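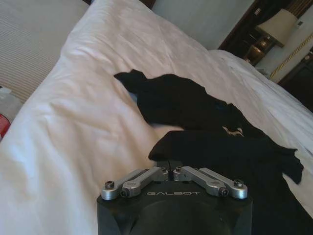

I have been meaning to write about the residency paperwork for weeks, and every time I sat down to it I ended up making tea instead. But the last envelope went off this morning, 30 March 2019, and I've run out of excuses.

For anyone new to the blog, I moved to Voscombe for work and stayed for love of the place (and the bakery on the harbour, if I'm truthful). What I hadn't understood was how much of staying is a matter of proving that you've been somewhere all along. I needed bank letters, rent receipts, and a list of every trip abroad with the dates out and back. I'd have sworn I hardly travelled, and then I sat on the floor with my old passport and found weekend after weekend I'd clean forgotten.

The fee was 992, and then another 700 on top for the health part, and you pay both before anyone has so much as glanced at your form. I had been putting a bit by each month, so it didn't come as a shock, but it still made me go quiet for an evening.
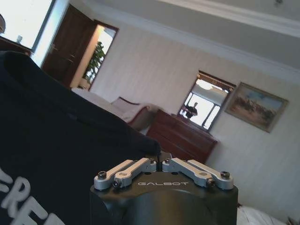
My appointment was at the office in Lornirard, two trains away, and I got there so early that I walked round the block until my feet hurt. The woman at the desk was kind. She went through my folder page by page and told me the tenancy letter from Koslow Lettings wasn't signed, so back I went, all that way, and got it signed, and posted it on with a note. I do wish the guidance said plainly which papers need a signature – it runs on for pages and I still missed it.

What kept me going was the Tuppence Club, as we call our little evening group at the library, where people at every stage of this bring their forms and their biscuits. Some have been waiting far longer than I have, and they still found time to check my dates for me!

So now I wait. They say I might hear something in April, though I'm not pinning my hopes on it. In the meantime I shall be catching up on all the jobs at home I let slide, and there are plenty.

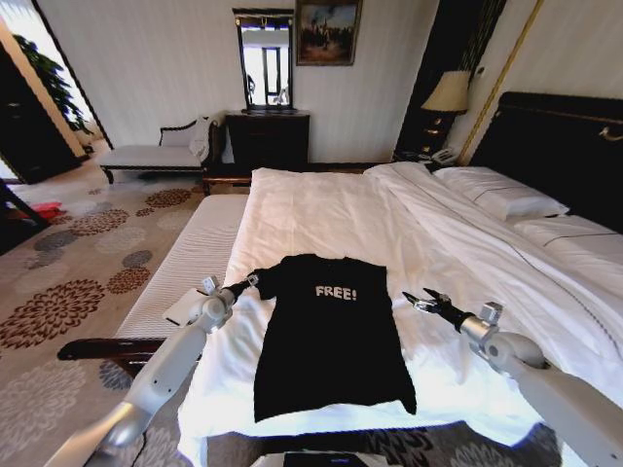 The "FREE!" T-shirt, laid out on the bed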